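From: Arben Stoyanova
To: Pemmont Home Sewing List
Subject: Re: lining a bedspread, which way to go?

On 4 February 2020, Batel wrote:
> Hello all, I want to make a bed runner for my mother's guest
> room and I keep going back and forth on the lining. Cotton
> sheeting would be cheap, but will it drag at the top fabric?
> And should the nap run toward the foot or toward the pillows?
> I have never sewn anything with a pile before.

Hello Batel, and welcome, I don't think I've seen you post before!

I made my first runner in October with a remnant from Gashi, and I made nearly every mistake going, so I hope some of it saves you trouble. Cotton sheeting is perfectly fine. I used an old one that had been washed to death, and it has behaved itself ever since. Do wash a new one first, though, and dry it the way you mean to dry the finished runner. My neighbor skipped that step and her edges curled up like bacon (she is still cross with me for laughing).

For the sewing itself, baste by hand, and baste more than you think you need. Two fabrics with a pile between them will creep away from each other under the presser foot, and pins alone didn't hold mine. I went around once with long stitches and then again a finger's width further in, with the radio on, and it was a very pleasant evening. A walking foot helps too if you can borrow one. Press from the back over a spare piece of the same stuff, and keep the iron light.

As for the nap, I like it running toward the foot, so that when you smooth the bed in the morning your hand goes with it. Whichever you choose, chalk an arrow on the back of every piece before you cut, and then lay the whole thing out on the bed for a day before you hem. A deep color shows every ridge. Look at the plain crimson cloth in the picture at the bottom, spread over the middle of the bed, and see how even one small pinched fold makes a narrow crease that draws the eye. Smooth those out before you measure, or your hem will wander.

Warmly, and do tell us how you get on,
Arben

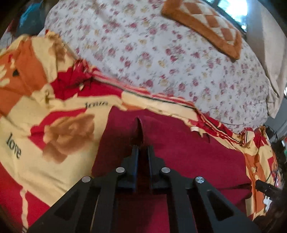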